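Box set with the live disc - which pressing has the full concert?

Posted by tapehiss_dan, October 2025

Trying to sort this out before I spend money. Kollden put out a double live CD back in 2000, then there was a reissue with a DVD a few years after. Same cover nearly, different spine. The shop listing I'm looking at only says "Alolon Sessions, 3 disc, good cond" and the seller doesnt answer.

What I want is the full Dolham show. The old double CD fades out after the slow one on side two and skips straight to the encore. I've read that the reissue has the missing songs. I've also read that it doesn't. Catalog number on the listing ends in 1623 if that helps anybody.

Also does the DVD play on a US machine? Mine is fussy about region stuff.

Marlowe_K

Number ending 1623 is the reissue. I have it. Disc one is the hits, disc two is Dolham, disc three is the DVD. Dolham is longer than on the old one but NOT complete - you get 6 extra tracks and the band intro, but the acoustic bit in the middle is still gone. Rights thing, supposedly. One of those songs was a cover.

Sound is better on the old pressing if you ask me. The reissue is loud. Everything pushed up, the cymbals get tiring after a while. Drums on the opener are nice though.

Check the matrix on disc two before you pay. There was a bad batch where disc two was just the old edit in the new box. The good ones have an R after the number on the inner ring. Ask the seller to read it to you, takes ten seconds. 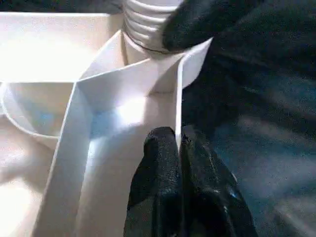
Spyros Zacharopoulos says the R isn't reliable and that his copy has it but still plays the short version, so go by the running time. If disc two shows over 70 minutes on the player it's the long one. He also says the booklet lists the long version either way, so don't trust the booklet.

ok fair, mine has the R and is the long one, so maybe both exist. Running time is the safer check then.

On the DVD, mine says region 0 on the back so any region, but it's PAL. Computer will play it fine. Older US players sometimes give you a rolling picture or black and white.

greta.on.vinyl

Get the Kyriakidis box instead. Its the whole concert, in order, acoustic part included, no fades. More than 600 were made I think, they do come up. Pricey. No DVD but the videos are nothing special anyway, mostly the singer walking around a parking lot.

Not sure about the sound vs. the Kollden, only heard it at a friends place on small speakers. Liner notes are good, long piece about the tour and who played what. Skip the cassette version, it has the same fade as the old CD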